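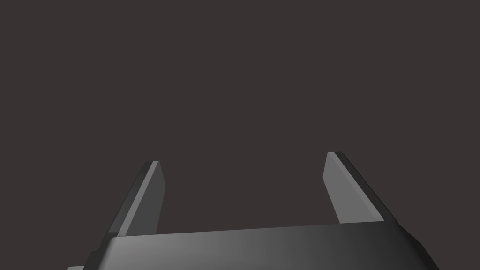
Why use a separate node for gripper commands when the planner already sends joint targets?

The planner runs at a slow rate and only cares where the arm ends up. The gripper needs its own loop with its own limits, so we split it out in week 2 and kept it split.

Final Report: Plemow, a Two-Arm Task Layer in Simulation

1. Background

Plemow is the software our team wrote for the spring robotics project course. It sits between a task list ("pick up the tool, put it down on the other side") and the low-level controller for a simulated robot with two arms. The simulator setup came from the Sondoleo package the lab already uses. Our part was the planner interface, the gripper node, the frame handling and the logging tool.

The course gave us the choice of real hardware or simulation. We chose simulation so that all of us could run the code at home.

2. Gripper node

The gripper node accepts three commands: open, close and hold. Each one turns into a target width and a force limit. The node publishes its state back to the planner, and the planner is not allowed to start the next arm motion until that state matches the command or a timeout is reached.
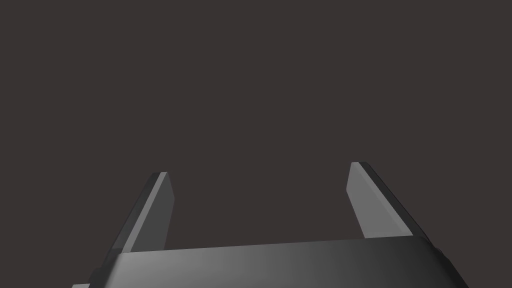
The timeout caused most of our early trouble. With a short value the node gave up before the fingers reached the target width, and the planner marked the step as failed. We first raised the timeout, which hid the problem but made every run slow. The better fix was to check finger velocity as well as width.

3. Frames and cameras

Each arm has a wrist camera view, and there is one wider view of the workspace. All poses are stored in the base frame and converted only when a module asks for them. Before this change, two modules were each doing their own conversion, and one of them had the rotation order wrong. We found it by moving a single wrist joint and comparing the logged pose with the rendered view.

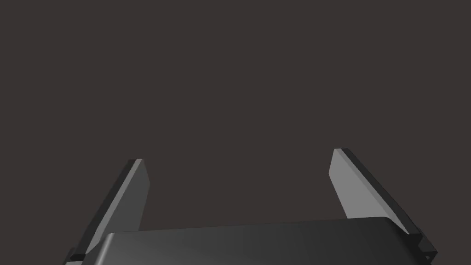
Figure 3. Wrist view, gripper open, plain background.

The Soomro viewer replays a log with all camera streams lined up by time stamp. It is slow to load long logs, and we did not fix that.

4. Planning with two arms

The arms are planned one at a time. The second arm treats the first one's path as an obstacle. This is simple and it wastes time, but it never needs a joint search over both arms.
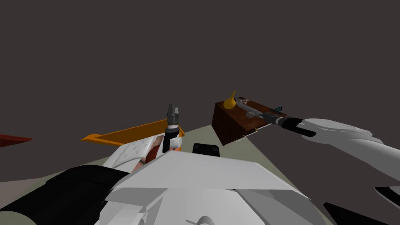
Grasp poses for long objects are picked from a list written by hand for each object model. We wanted to generate them from the mesh and ran out of time in March. Objects near the edge of a raised surface are still the weakest case, since the approach path often has no room and the planner falls back to a straight drop from above.

5. Results

The final test batch had 95 runs, all from saved start states. The logs hold 2151 planner calls. Planning failed outright in 7 of the runs. We have not sorted the remaining errors by cause.

6. Left to do

Replace the hand-written grasp list. Move the timeout values out of the code and into the config file. Write tests for the frame conversions. The repository is on the Dindbridge server under the course folder, and the readme lists the versions we used.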